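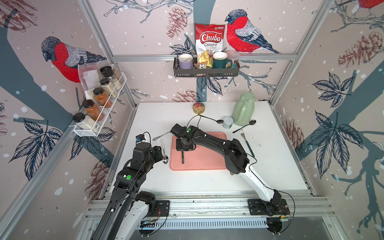 Why Do We Eat With Forks and Spoons?

Have you ever stopped in the middle of dinner and looked hard at your fork? I mean really looked at it? I did that one night when I was supposed to be finishing my peas, and I had so many questions that the peas went cold. Who decided it should have four pointy bits? Why do spoons go round at the end? And what did people do before anyone had either one?

I went and read a big pile of library books, and now I'm going to tell you the best parts.

First came fingers

The oldest eating tools in the world are stuck on the ends of your arms. People ate with their fingers for a very, very long time, and lots of people still do! In parts of India, Ethiopia and many other places, eating with your hand is the proper and polite way to do it, and there are good manners to go with it. You wash your hands first, and in many families you use only your right hand. In Ethiopia you tear off a piece of a soft, spongy flatbread called injera and pinch up your stew with it. So the bread is your spoon, and then you eat your spoon. I think that's brilliant.

Then came spoons

Fingers are great for bread and meat, but they're terrible for soup. (Try it if you don't believe me. Actually, ask a grown-up first, and let the soup cool down.) So people looked for something with a hollow in it. Seashells worked well, especially once somebody tied one to a stick. Other people carved spoons out of wood or bone or animal horn.

The ancient Egyptians made spoons, and some of them were beautifully carved. The Romans had spoons too. One kind had a small round bowl and a long handle that ended in a sharp point, and people think the point was handy for getting snails and shellfish out of their shells. One end for scooping and one end for poking!

Knives were around early as well. Stone Age people chipped them out of a hard stone called flint. Much later, in the Middle Ages, if you went to someone's house for a meal in Europe you often took your own knife along with you. Imagine your invitation saying "Please come to my party and bring a knife." Your parents would have something to say about that.

Forks were the latecomers

Forks are old too, but for a long time they mostly stayed in the kitchen. They were big things with two prongs, good for holding down a roast while you sliced it or for lifting meat out of a pot.

Little forks for eating with were used in the Byzantine Empire, which had its capital in the city we now call Istanbul. From there they made their way to Italy. And then Italy had a very good reason to like them – pasta! Noodles are slippery, and they're hot, and a fork does a much better job than your thumb.

Other countries took longer to come around. Some people in England thought forks were silly and fussy, because what was wrong with the fingers you already had? There were even church people who grumbled that forks were an insult to fingers. I like to think of a grumpy person with gravy all the way up to his elbows, saying he was doing just fine.

The pointy bits have a name, by the way. They're called tines. It rhymes with "lines." The first table forks had two straight tines, and that made a problem, because peas and other small things fell right through the gap. Then came forks with three tines, and then four, and somewhere along the way they got a curve too, so you could scoop a bit as well as stab. Next time you have rice, turn your fork upside down and try to eat it. You'll find out very fast what the curve is for!

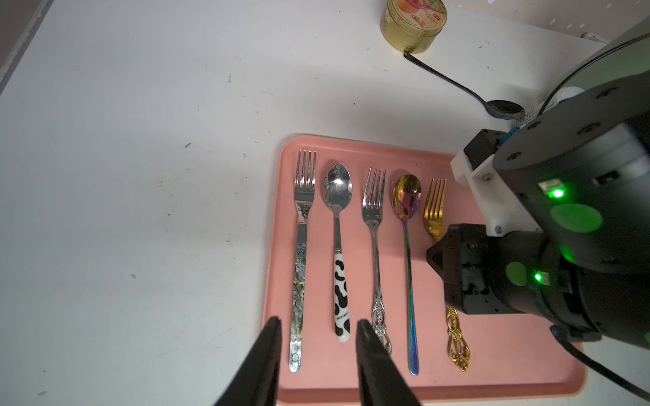
My favorite part is the handles. The eating end of a fork can't change very much, or it stops being any good at being a fork. But the handle can be nearly anything you like, as long as you can hold it. People have made handles out of wood, silver, bone, china and plastic, and they've put flowers on them, and shells, and family crests, and little animals. A long time ago in England, rich families gave babies a silver spoon with a tiny figure of a saint on the end. They were called apostle spoons, and a full set had 13 in it.

When I was seven I had a special spoon and I would not eat breakfast with any other one. My brother used to hide it. Do you have a favorite? Lots of people do, and some of them are grown-ups who won't admit it.

What about chopsticks?

I can't leave these out! Chopsticks come from China, and they're thousands of years old. The first ones were probably used for cooking, since long sticks let you reach into a hot pot without burning your hand. Later on people began to eat with them too, and they spread to Korea, Japan and Vietnam.

They aren't the same everywhere. Chinese chopsticks are usually long, with blunt ends. Japanese ones are often shorter and come to a point. Korean ones are very often made of metal and they're a bit flat, and people there use a long-handled spoon at the same meal for rice and soup.

If you've never used chopsticks, start with something easy like a chunk of melon. Don't start with a peanut. I started with a peanut, and it went under the refrigerator.

And then there's the spork

You've probably met a spork at school or on a camping trip. It's a spoon with short tines at the end, and its name is just "spoon" and "fork" squashed together. The word is more than 100 years old, which surprised me, because it sounds like something a kid made up last week. There's a knork as well (can you guess?) and a thing called a splayd, from Australia, that tries to be a spoon, a fork and a knife all at once.

Things to try at home

Make a shell spoon. You'll need a clean scallop shell or a mussel shell, a stick, and some string. Lay the end of the stick along the shell and wind the string around until it stops wobbling. This one's for scooping water in the sink and not for eating. Mine held together for 3 scoops. Can you beat that?

Go on a handle hunt. Open the cutlery drawer (be careful of sharp knives, and ask before you start) and put out the forks and spoons that don't match. Do any of them have patterns? Are there words on any of them? Turn them over, too, because makers often stamp their names on the back. If there's an odd one, ask your family where it came from. In my house there's a teaspoon that belongs to an entirely different set, and everyone blames my uncle.

Design your own. Draw a fork for a food that's hard to eat. A fork for spaghetti, maybe, or for corn on the cob, or a spoon for very thick milkshakes. How many tines does it need? Is it long or short? What's on the handle? I drew one for tacos and it ended up with 52 tines, so I might need to have another go at that.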